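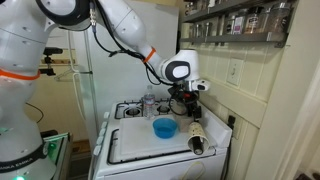
Lending by Weight and by Feel: A Conversation with Siham Nassar

Oct 16, 2019

The Sowerby Materials Library occupies the ground floor of the former dye house on the east side of the college campus. It lends samples of building and furnishing materials to students, tradespeople and members of the public, on the same terms on which the main library lends books. Siham Nassar has directed the collection for six years. She spoke with the Office of Public Programs as the library completed its move from the basement of the Enero Building and reopened its reading room.

Ms. Nassar trained as a bookbinder and came to the college to repair map cases. She was asked to sort several cabinets of flooring and veneer samples left behind when the interiors course changed buildings, and she found that people kept stopping to pick them up.

"I would have a drawer open on the table and someone on their way to the copier would put a hand in it," she said. "They would ask what a piece was, and very often I could not tell them. The label said only a supplier's number, and the supplier had closed. That was the beginning of the cataloging work."

The catalog remains the center of her attention. Each sample receives a card giving its composition, the date it was received, the name of the donor and, where it can be established, the place of manufacture. A second card records what Ms. Nassar calls handling notes. These describe how a sample behaves in the hand: whether it marks, whether it sheds, whether an edge softens after a season of borrowing. Borrowers are invited to add to the notes in pencil, and staff members transfer the useful remarks to the permanent record each September.

"A manufacturer's sheet will tell you density and thickness," Ms. Nassar said. "It will seldom tell you that the surface takes up the oil from your fingers. Our borrowers wrote that down on the first day."

The library does not accept every donation. A sample must be large enough to be held in one hand and understood at that size, and must be safe to handle without gloves. Donors are asked to supply two pieces, one for lending and one to be kept in a dark drawer for comparison. The second piece is the one Ms. Nassar values more. After several years the lending copy may have changed color considerably, and a person choosing a material for a sunny hallway can lay the two side by side.

She was candid about the difficulties of the Enero basement. The rooms were damp, and a run of paper-faced boards had to be withdrawn after the facing lifted. Wool felts were kept in sealed boxes, which protected them from moths and discouraged anyone from borrowing them. Circulation of the felts has improved in the new reading room, where they are shelved in the open and inspected on a regular schedule.

"You lose a sample now and then," she said. "I would prefer to lose it to use."

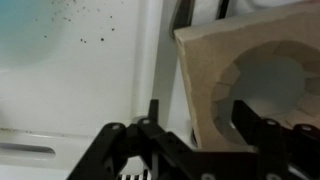
Identification is the subject on which Ms. Nassar receives the most letters. Homeowners write to ask what a shelf or a door panel is made of, and many enclose a photograph. She answers all of them, usually with a request for more information. Color and finish, she said, will take a reader only so far. A tan or light-beige block with a matte, slightly fuzzy surface, like the block shown in this section, could lead one person to say wood and another to say fiberboard, and she would decline to rule on it from a picture. "I would want to see the end of it, and I would want to lift it," she said. "Solid wood will generally show you its growth at the end. A pressed board tends to look much the same whichever side you turn to. If I still do not know, then the card says that I do not know."

That last practice has caused some disagreement. When the catalog was first opened to the public, several instructors asked that uncertain entries be withheld until they could be completed. Ms. Nassar argued for publishing them, and the college supported her. Entries of this kind are now printed with a blank line under the heading "Composition," and a number of the blanks have been filled by visitors. A retired floor layer identified an old cork tile by its smell. A student recognized a pressed straw panel from her grandparents' house and brought in a broken corner of the original to prove it.

The library's relations with suppliers are governed by a written policy. Firms may donate samples, but they may not pay for placement on the shelves, and company names appear only on the reverse of the card. Tarix, which supplies linoleum and rubber flooring, has donated its full range each year under these terms. Ms. Nassar said that the arrangement had been tested only once, when another donor asked that unfavorable handling notes be removed. The notes remained, and so did the samples.

Asked what she would tell a person choosing a material for the first time, she recommended borrowing before buying, and keeping the sample in the room where it will be used for at least a week.

"Put it on the floor where you drop your keys," she said. "Spill your coffee near it. Look at it at seven in the morning and again with the lamp on. People apologize when they bring a sample back with a ring on it, and I tell them to write it on the card."

She expects the coming year to be taken up with plasters and limewashes, which are poorly represented in the collection. They are hard to lend. A plaster sample must be mounted on a rigid backing, it is heavy for its size, and its corners chip — sometimes on the first loan. The workshop at Wavel Hall is preparing trial panels with rounded corners, and the first group will be available for use in the reading room only.

Membership in the library is free to students and staff of the college. Members of the public may register at the desk with proof of address, and may borrow up to four samples at a time for a period of three weeks. Stone and glass may not be sent by mail. Requests for help with identification should be made in writing, and should include a sample wherever one can be spared.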